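Tustum Robotics Club: bench inspection checklist, two-arm cell
3 min read
14 shares | 6 comments

Filled in by Teresa Nogueira before the December session. Comments are mine unless marked. Anything marked HOLD must be cleared before the arms are powered.

1. Power and stop

Emergency stop reachable from both stools: OK
Stop tested with arms moving slowly: OK. Both arms held position and did not drop.
Mains lead clear of the walkway: OK, after moving it. It was under the door mat again.
Supply switched off at the wall before anyone reaches into a slot: reminder given to the Year 10 group.

2. Base mounts

Left mount bolt tight: OK
Right mount bolt tight: quarter turn needed. Check again next time and write it down here, not on the whiteboard.
Wires under the front panel away from the moving parts: OK for now. The Gudeta team would like a cover plate over both slots. I agree, but it has to come off without tools.

3. Arms and cables

Full sweep by hand, power off, no grinding: OK both sides
Gripper cable has enough slack at full reach: left OK. Right is a bit short when the wrist turns outwards. Limit the wrist in software until a longer cable comes from Zelteo.
No nicks or flat spots in cable covers: OK
Finger pads fixed firmly: HOLD, cleared. One pad on the spare gripper was lifting. Glued and left overnight.

4. Speed and force

Speed limit set to 20 per cent for new programs: OK
Limit raised only by a supervisor: OK. The password has been changed, please ask me.
Grip force set to the low value for glass: OK. The Ditari group had left it on the setting for wooden blocks. 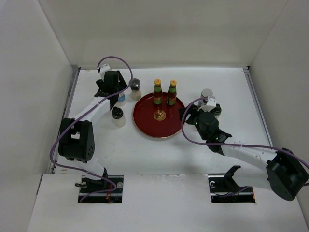 5. Table-clearing task

Lids and caps done up before the first run: OK
Glass items checked for chips: OK. Throw out any chipped jar, even a small chip. Use the thick gloves.
Sauce bottles start on the tray: OK. Teams may choose which arm goes first, but must write it on the run sheet.
Arms kept at least 40 mm apart when both are working: OK in the test program. Two teams have not added this check yet and cannot run both arms until they do.
Cloth and dustpan within reach: cloth yes, dustpan missing. I have asked the kitchen for one.

6. People

Hair tied back, sleeves up, lanyards off: two lanyards taken off at the door.
One person on the stop button for every run: OK. That person does not also hold the laptop.
No more than 4 at the bench: needs watching. It gets crowded when a run goes well.

Left to do

Longer right cable. Cover plate drawing from Gudeta. Dustpan. Recheck right mount bolt. The full check takes about 110 minutes with one person, so please start before lunch if you are doing it alone.

T. Nogueira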